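Home Contents Categories Recent changes Help Search

Stilla Counter is a simulation kit for teaching and testing robot arms on ordinary kitchen tasks. It is sold by the software firm Cabrera, of Andport, and was first released one June as a modest add-on for college courses before growing into a product in its own right. The name is often shortened to Stilla, even by the people who make it.

The kit was begun by Arnel Malabanan, who wanted his students to be able to practise picking up and putting down household things without waiting their turn at the one real arm in the building. Marites Lumanlan joined him a little later and drew most of the early kitchen objects, which now number 346 and run from cutlery and cups to bread rolls, spray bottles and pepper grinders.
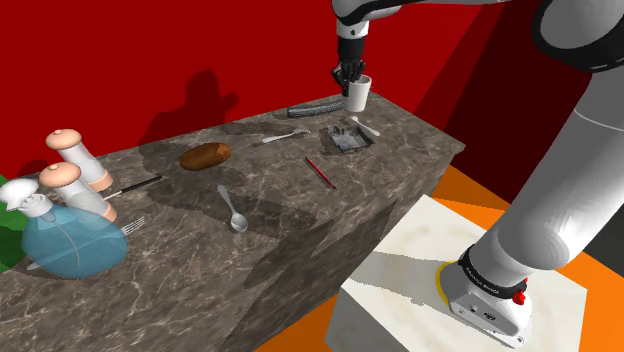

Each task begins with a fresh layout, and the kit can change the wall colour, the floor, the stone of the worktop and the direction of the light from one run to the next, so that a program does not grow too fond of a single kitchen. The basic licence comes with 2000 ready-made layouts and the full one with 4000 - users may also build their own, though the layout editor is rather slow and takes some getting used to.

Reception has been friendly on the whole. Teachers at Illmont, where the kit is used by around 300 students, have praised the patient, plainly written manual and the ease with which a failed grasp can be played back and tried again. The usual complaints are about soft items such as cloth and crumpled foil, which behave more stiffly than they should, and about the price of the full licence. Lumanlan has said that better cloth is being worked on for the next version.

See also: Robot simulation, Grasp planning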